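### Folding shirts without a table: notes on the flat method

The laundry section of the household handbook was last revised in September. The folding page drew more mail than any other, most of it about long-sleeved shirts, so the procedure has been rewritten for this issue. Ida Diekmann drafted the new version and Hauke Rieger tested it against the old one over a load of mixed cottons.

The old page assumed a folding table at hip height. Few readers have one. The new page assumes a bed, made up with a fitted sheet pulled tight at all four corners. A loose sheet moves with the garment and puts creases back in as fast as they are smoothed out. Remove the comforter and pillows first. A mattress top is lower than a table, so work from the long side and keep the garment within one forearm of the edge. Kneeling is acceptable for anyone with a bad back.

Fasten the top button, the third button and the last button before laying the shirt down. The remaining buttons can stay open. This holds the front panels in line and saves time over closing the full row. Turn the cuffs right side out and leave them unbuttoned, as a closed cuff makes a lump in the finished stack.

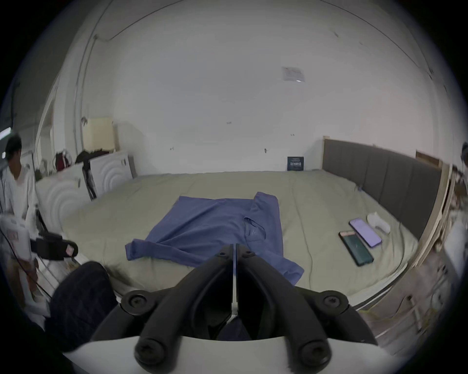

Orientation matters more than the order of the folds. A button-up goes face-down, back panel toward the ceiling, with the collar pointing away from the person folding. Bring each side in by a quarter of the width and lay the sleeve straight down along the fold. The blue shirt on the green sheet is face-down but not ready to fold: the collar area is still turned over on itself and the left sleeve runs out toward the front edge of the bed. Open the collar first, then draw the body straight from the hem with both hands. Soft wrinkles of that kind can be pressed out with the palm, working from the center seam outward. Sharp creases need an iron, and folding over them only sets them deeper.

Keep the surface clear for one full garment on each side of the one being folded. Phones, charging cables and small items such as socks should go on a nightstand or at the foot of the bed. A cable under a shirt leaves a line across the back panel, and a phone is easily carried off inside a stack.

**Finished size.** The handbook now gives a folded width of 14 inches for adult shirts in wide drawers. For narrow drawers, bring the sides in further until the two sleeves overlap. Fold the lower third up, then fold again to meet the base of the collar. Stack no more than six shirts. Beyond that the bottom collar flattens and has to be reshaped by hand.

**Fabrics.** The method suits cotton, linen blends and flannel. It is a poor choice for rayon, which slides, and for heavily starched dress shirts, which belong on hangers. Gudrun Wegener reports good results with brushed cotton when the shirt is folded within a few minutes of leaving the dryer.

**Corrections.** The sleeve diagram in the September edition showed the left and right folds reversed. Alasdair Chisholm has redrawn it. Readers with a printed copy can request the replacement sheet from the Brolter office; 2960 copies of the old edition were mailed, and 4000 replacement sheets are available. Fitted sheets will be covered in the next issue.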